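Ground Cover for a Sloped Backyard: Comparison of Four Surface Treatments
July
By Pádraig Hegarty

1. Purpose

The project compared four ground cover treatments on one sloped backyard in Imstead. The owner wanted to stop mowing the slope and to reduce the soil that washes onto the lower path. The treatments were creeping thyme, white clover, shredded bark, and pea gravel over fabric. Each was judged on soil loss, weed growth and hours of upkeep.

2. Site

The slope faces southwest and drops toward a fence. The soil is a clay loam with a compacted layer just below the old turf. A downspout on the Brophy side discharges near the top corner, and it was extended past the plots before any planting was done. The total area, including paths, is 2,303 square feet. The test plots cover only the middle part, where the grade is most even.
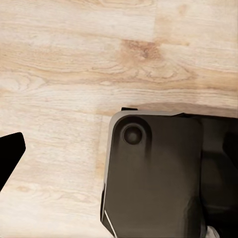 Fig. 1. Pale wood surface with horizontal grain.

3. Method

Turf was stripped by hand and the ground was raked to a uniform grade. Each treatment was given 100 square feet, divided into two plots placed at different heights on the slope. Bark was laid 2 inches deep. Thyme was set as plugs and clover was sown as seed, then pressed in with a roller. Timber edging was pinned between plots to keep gravel and bark from mixing.

A catch tray was sunk at the foot of each plot. Trays were emptied after every rain and the soil was dried and weighed. Weeds were pulled, bagged and weighed on the same schedule. Watering was done before 7 a.m. with a drip line bought from Plastetti, on one timer for all planted plots.
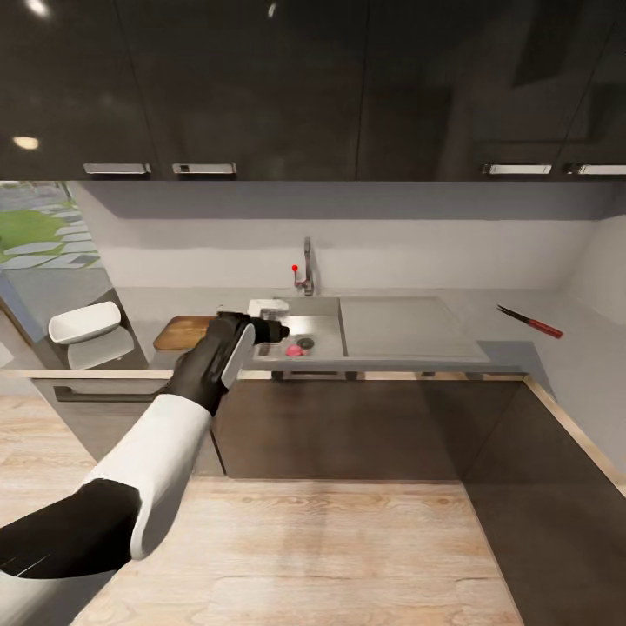 Fig. 2. Sink and gooseneck faucet, kitchen counter.

4. Results

4.1 Soil loss

Gravel lost the least soil over the full period. Bark held well in light rain but floated in heavy rain, and the upper bark plot had to be raked back up twice. Clover began as the worst of the four and improved once the stand closed. Thyme stayed patchy, and bare ground between plugs continued to feed the trays.

4.2 Weeds

Bark and clover gave the lowest weed weights. Most weeds in the gravel were seedlings rooted in dust on top of the fabric, and these pulled out easily. Thyme needed the most hand weeding by a wide margin.
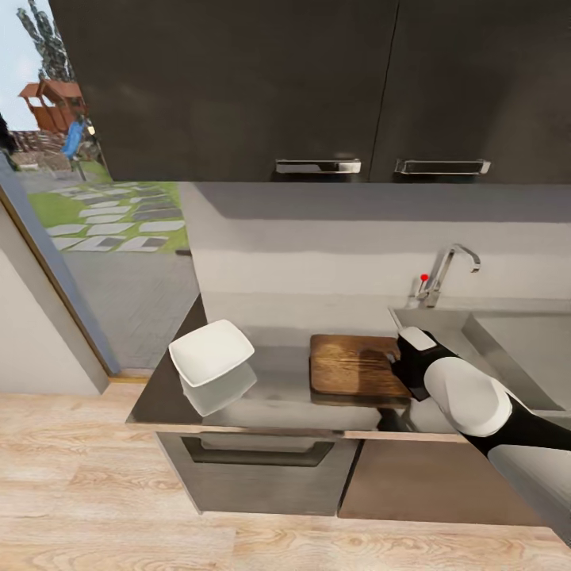
Page last changed: July, 4:15 p.m.

4.3 Upkeep

Clover was trimmed once. Gravel needed only leaf removal. Most of the labor recorded for bark was raking after storms. The thyme hours were nearly all weeding and should fall in a second season if the plugs knit together. The trial was too short to test this.

5. Limits

Two plots per treatment is a small sample. The lower plots receive runoff from the upper ones, and the trays do not fully separate the two. Foot traffic was not controlled, although the owner's dog mainly used the gravel. 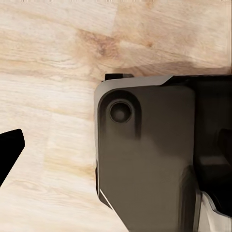 6. Recommendation

Clover is recommended for the open slope and gravel for the strip beside the fence. Bark is suitable on the flat area at the top. Thyme should be limited to gaps between stepping stones. Seed should go down in early fall, with jute netting pinned over it until the first trim.

Comments (3)

Ditis: What weight of fabric did you use under the gravel? Mine tore at the pins on a similar grade.

slopeside: Clover did the same for me, awful in spring and solid by midsummer. Watch for bees if you have kids barefoot out there.

M. in Imstead: Would like to see the tray weights as a table.

Related reports
- Timber Edging and Frost Movement
- Drip Line Spacing in Clay Loam
- Gravel Paths: Depth and Drainage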